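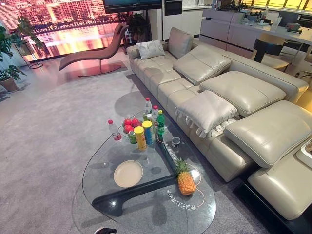

Zeltwood tabletop recordings: questions we keep getting

Written by Suha Smadi, with corrections from Fadi Najjar. Last edited 24 Jul 2019.

What is in this collection?

Recordings of a humanoid robot handling household things in a furnished living room. An operator drives the arms and hands, and we save what the head camera sees along with the joint positions. The first release has 2000 recordings. Whether that is a lot depends on what you think a learning system gets out of the 1999th one. I have my doubts, and they come up again below.

Will a model trained on this be able to tidy my living room?

No. It may learn to pick up a few objects in a room that looks a lot like ours. People who promise more than that should be asked to show the same robot in a house it has never been in, with the furniture moved.

Does the robot do any of this by itself?

Not in these recordings. Every motion is driven by a person. Please don't cut them into a demo reel and call it autonomy. It has happened once already, and Nadine Farah spent an afternoon writing emails to get it taken down.

Why a pineapple?

We wanted something with an awkward shape. Boxes and bottles are overused in this field, and a hand that can close on a smooth cylinder hasn't proved much. A pineapple has a rough body and a crown that gets in the way of the fingers. I wouldn't call it a hard test. It is less easy than a box.

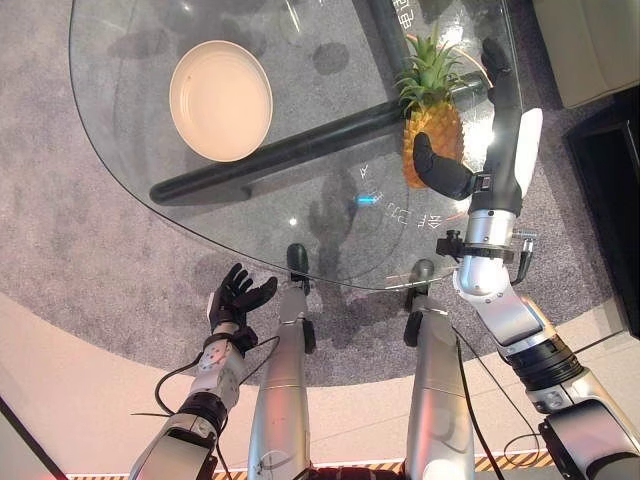

Right hand open around the pineapple, plate to the left, left hand empty.

Who decides if a recording is good?

Two people watch each one separately: Hiba Salameh and Suha Nseir. They disagreed on 122 of them. We kept those and marked them as disputed, over some objections. I would rather have the disputes in the open than a clean number that hides them. If your training code needs a plain yes or no, drop the disputed ones yourself.

Are failed attempts included?

Yes, but not enough of them. Operators start over when something slips — it's a natural thing to do — and the slip often never gets saved. Treat any success rate you work out from this collection as a fact about our operators' patience.

Isn't a glass table a bad idea?

Depth estimates on glass are poor, and we knew that going in. Rizk, the labeling tool we use, kept putting the tabletop down at floor level. The carpet and the thick black bar of the base show right through the top, and there are reflected characters curving across the middle of it, so a model has plenty of chances to latch onto the wrong thing. 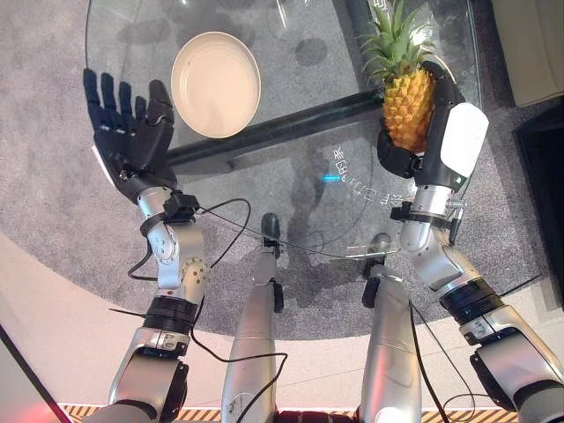 Labels for the hands are a separate file, and they are the part I trust least. Each hand gets one word per moment: idle, reaching, holding or releasing. With the right hand gripping the pineapple and the left held open, palm up, on the other side of the plate, the file has to call the left one something. Fadi says idle. I say we don't know what the operator had in mind, and a one-word label shouldn't pretend we do. The next version will have "unclear" as a fifth choice.

How many operators were there?

14, and they are not equally represented. One person recorded far more than anyone else, so a model may be learning that person's habits. Split by operator before you report a result.

Can I compare my numbers with the Gido or Gerkia collections?

You can, but I wouldn't believe the table. The hands, rooms and rules for what counts as a success are all different.

How do I report a bad label?

Send the recording number and the time in seconds to Nadine. We fixed 40 labels in July that way. Please don't send "the labels look off" with nothing attached.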